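4.2 Untidiness in small display fittings

Studies of shelf order have tended to prefer the supermarket, where somebody is paid to face up the beans. We were more interested in the modest fitting: the low unit by the counter, holding snacks or books, that people reach into with one eye on something else. Our working term for what follows is "drift", meaning any departure from the position a shelf-filler would defend in an argument.
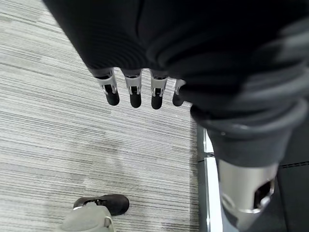
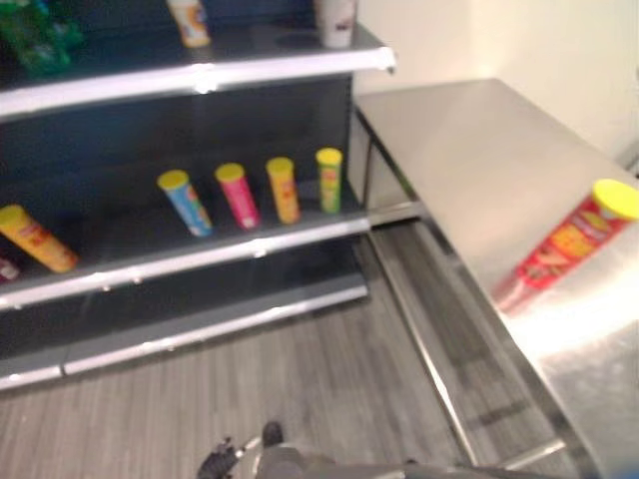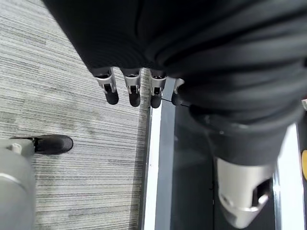
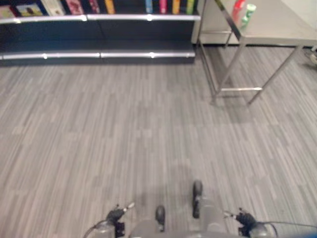
Figure 7. Second and fourth pictures: snack tubes on a middle shelf, one of them lying on its side; upright books on the upper shelf of a low dark unit.

Yanling Mao objected at the Gastville meeting that drift was a grand name for things falling over, and that a tipped tube and a missing book should not share a column in any table. The tube can be set right in a second by anyone passing. The gap may be a book on loan, a book put back elsewhere, or a shelf that never had enough books to begin with, and the person looking at it cannot tell which.

We took the point and split the measure. Posture covers anything that leans, tips or lies down while still on its own shelf. Spacing covers the intervals between neighbours, whatever the neighbours are doing. Snack tubes are a gift to the first measure, having a small round base, a good deal of height and an apparent wish to lie down. Books offer more to the second. An upright row can be perfectly well behaved and still have a stretch of bare shelf in the middle of it, which our raters found more irritating than a fallen tube — a result we had not planned for and have not explained.

Raters worked from a sheet of 14 items, reduced from a draft that took longer to complete than the shelf took to tidy. Each unit was scored by two people, and scores further apart than 4 went to Peiyu Tang for a decision. Empty tiers were left out of both measures. There was some feeling that an empty shelf ought to receive full marks, but it was agreed that this would reward the wrong sort of shopkeeper.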